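# Chilblains

*Entry 786 in the Radley Home Health Notebook. Last revised January 2025.*

Chilblains (doctors also say pernio) are small, itchy, sore patches that come up on skin that's been chilled and then warmed again. Toes get them most, then fingers, and sometimes ears and noses join in. I get them nearly every winter, so this entry is longer than it has any right to be.

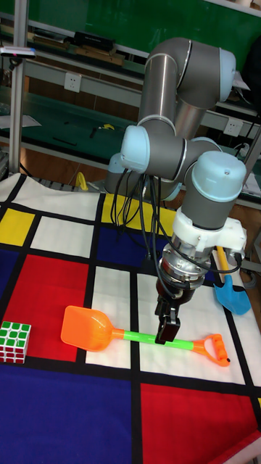
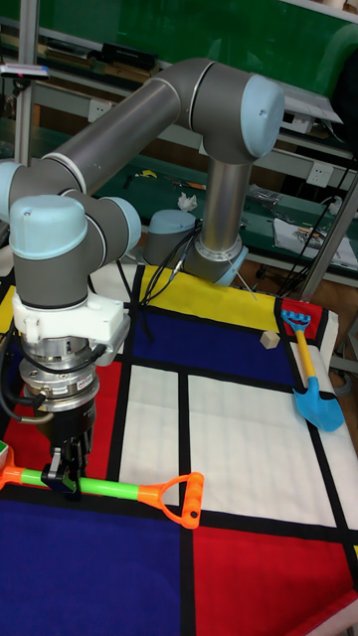
A chilblain starts out looking like not much of anything, a bit of pinkness on the side of a toe, and on darker skin it can be easier to feel than to see. Then it swells, itches, burns, and goes anywhere from red to purple, or brown or gray depending on the skin it's sitting on. I used to expect the colors to stay put in their own tidy boxes, like the rectangles on that mat with the thick black lines between them, but mine smudge into each other and the edges are anybody's guess. A patch can be lentil-sized or take up the whole end of a toe. If you press on it, it hurts, and if you leave it alone it itches, mostly at night.

## The name

"Chill" plus "blain," and a blain is an old word for a sore or a blister. You'll still run into it in old Bibles and hardly anywhere else. My grandmother in Clukgate said "chillbines" and I was well into grade school before I saw it written down and realized we were talking about the same thing.

## What causes them

The short version is small blood vessels having a hard time with a change in temperature. Cold skin tightens its little vessels up to hang on to heat. When you warm up, things are supposed to open again smoothly, and in people who get chilblains that doesn't go so smoothly, and the skin gets inflamed. Exactly why some of us and not others, I don't believe anyone has fully pinned down.

The part that surprised me is that it doesn't have to be freezing! Frostbite needs freezing, chilblains don't. Damp and chilly will do it just fine, which is why they've always been known as a thing of drafty houses and wet boots. They also tend to show up hours after the cold, so you can be outside all morning feeling great and then find yourself at 11 at night scratching one foot with the other under the covers.

## Who gets them

- Women more than men, going by everything I've read
- Thin people
- People with poor circulation, and smokers
- Anyone with a close relative who gets them (thanks, Grandma)
- People with Raynaud's, where the fingers go white and numb in the cold
- Some people with lupus

That last one is a reason to mention it to a doctor if chilblains turn up out of nowhere when you've never had them, or if they hang on into warm weather. Most of the time there's nothing else going on, but it's worth the question.

## How long they last

Usually a couple of weeks or so, if you stay warm and leave them be. I've had one gone in 2 weeks flat, and I've had others that kept going because I kept getting my feet cold again, which starts the whole business over. They can leave a little mark for a while afterward. Some people get them every single winter and then just stop one year, and I'm still waiting on my year.

## What to do about them

Warm up slowly. I can't say this loudly enough — no feet on the radiator, no hot water bottle straight on the toes, no scalding bath. It feels wonderful for a minute and then it's so much worse. Go for a blanket and dry socks and let the room do the work.

Try not to scratch. Broken skin is how you get an infection, and an infected chilblain is a miserable thing. Plain unscented moisturizer helps mine, and I keep it by the bed so I've got something to do with my hands besides scratch. A drugstore anti-itch lotion helps some people too (ask the pharmacist which one, especially if you take anything else).

See somebody if there's pus, spreading redness, a fever, an open sore, or if you have diabetes and there's anything wrong with your feet at all. With diabetes, don't wait on it. Doctors do have a prescription for bad cases that helps the blood vessels relax, though from what I've read the evidence on how well it works is mixed.

### Old remedies

Oh, there are plenty. Raw onion rubbed on the toes, potato slices with salt, mustard baths, and the one my grandmother swore by, wintergreen liniment out of a bottle with no label left on it. I've tried the onion. My toes itched exactly as much as before and the bedroom smelled like a sandwich. The mustard and liniment types can irritate the skin, and I'd skip them altogether if there's any break in it.

## Keeping them away

Warm the whole body, feet included. I spent years buying thicker and thicker socks while walking around in a thin jacket, and a hat and a decent coat did more for my toes than the socks ever did.

Shoes need room. If you pack two pairs of thick socks into a snug boot you squeeze the toes, and squeezed toes are cold toes. I wear one wool pair and boots a half size up. Change out of wet socks as soon as you can (I carry spares in my bag from first frost on, in a bread bag).

Get your gloves on before you go out, while your hands are still warm. Keep moving if you sit a lot. I do ankle circles when I'm on the phone.

February is the worst month for me, I suppose from being tired of winter and getting careless about the hat.

## Often confused with

**Frostnip and frostbite.** Those come from real freezing cold. The skin goes pale, numb, or hard, and frostbite is an emergency.

**Athlete's foot.** Also itchy, but it's usually flaky or soggy between the toes and doesn't care what the weather is.

**Trench foot.** From feet being wet for a long stretch. Numb, swollen, blotchy feet, the whole foot and not just spots.

**Corn or bunion soreness.** Same places, sometimes, since it's all pressure and tight shoes. A chilblain itches more.

## See also

Raynaud's; Cracked heels; Wool socks, washing of; Hot water bottles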